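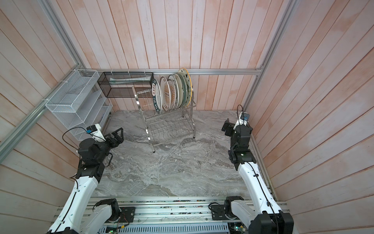
Levville two-arm kit with Hosteck grippers – review after 27 days

Posted August 5, 2024

I ordered this kit in December from the shop Magbanua, and it waited long in its box before I had time for it. Assembly took me 2 evenings. The manual is clear, except for the pages on the cable clips.

My task is simple: take a plate out of a dish rack and put it on the worktop. With one thick plate alone the arms do it well. With a full rack I met the fault which is the reason for my three stars.

When the gripper touches a plate, the force limit should stop the motor. On my right arm it did not always stop. In 153 tries it continued to push 7 times, and one plate broke. The software showed no error at all. I find this a safety matter, as the same finger could also press a hand.
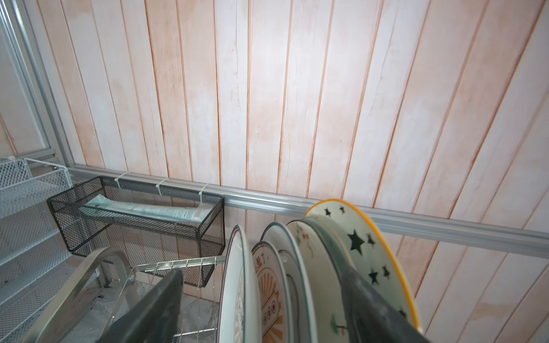
The gripper at the rack, one finger against the star plate.

The seller's support answered politely and sent a new firmware. It is better now – I had one more bad push after it. I still keep my hand on the power switch, and I would not let children near.

Good: stiff arms, quiet motors, fair price. Bad: the force limit, and the emergency stop is sold separately, which I cannot understand.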